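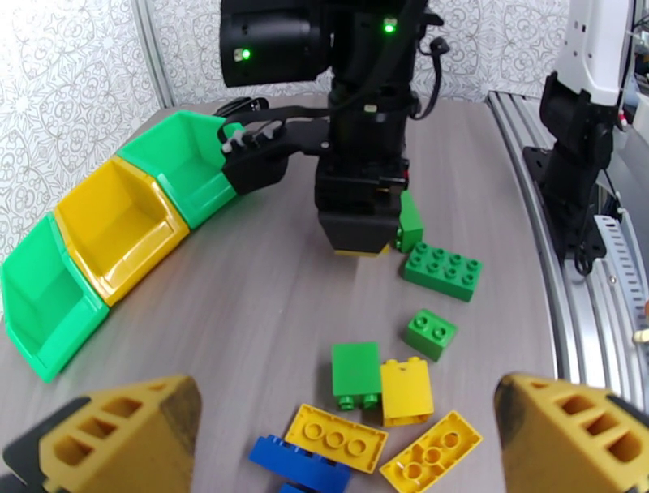
Brick sorting on the demonstration table: toy bricks, open bins and the arms at work.

Tirkino Sorting Table: Come and See It Run
Demonstration visits at the Cárdenas showroom
Updated 21 Sep 2026

We have been selling the Tirkino table for a good while now, and if there is one thing we have learned it is that people like to stand next to it before they make up their minds. So we keep one set up at our Cárdenas showroom, ready to run, and we would love for you to come by and spend part of a morning with it (there is coffee, and the chairs are better than they were in July).

The job on the table is a simple one to follow. Large toy building bricks in green, yellow and blue are spread out on a wood-grain top, and green and yellow bins stand in a row along one side. Some bricks lie studs up, some are on their sides and some are upside down, and that is on purpose! A brick showing its hollow underside has to be picked up quite differently from one with its studs on top, and visitors who handle mixed parts at work tend to lean in right about then. Please feel free to mess up the bricks yourself between runs. Everybody does, and the children who came to our summer open day did it with great energy.

What a visit includes
A visit lasts 332 minutes if you book the full program, lunch included, or you can drop in for the short showing, which takes 20 minutes and needs no paperwork at all. Full visits are kept to 7 guests so that everyone gets a turn at the controls. You are welcome to bring a small box of your own parts. Nothing sharp or oily, please, and nothing you would be sad to see dropped on the floor.

During the longer visit we also open up Konadness, the software that plans the picks, and go through how a new sorting job is set up from scratch. You don't need to know any programming to follow along, and we are happy to go over the same step twice, or five times.

Taking one home
The table is made to order by Proltance and comes with arms, grippers, bins and a starter set of bricks. Full-visit guests may put down a refundable deposit of $1000 to hold a build slot, though there is no hurry and we won't chase you about it.

Good to know
Showings: weekday mornings, by appointment
Parking: behind the building, free for guests
Access: step-free from the parking lot
Shoes: closed toes, please
Photos: yes, as many as you like

To book, use the visit request form on this page and tell us which program you would like and what sort of parts you work with.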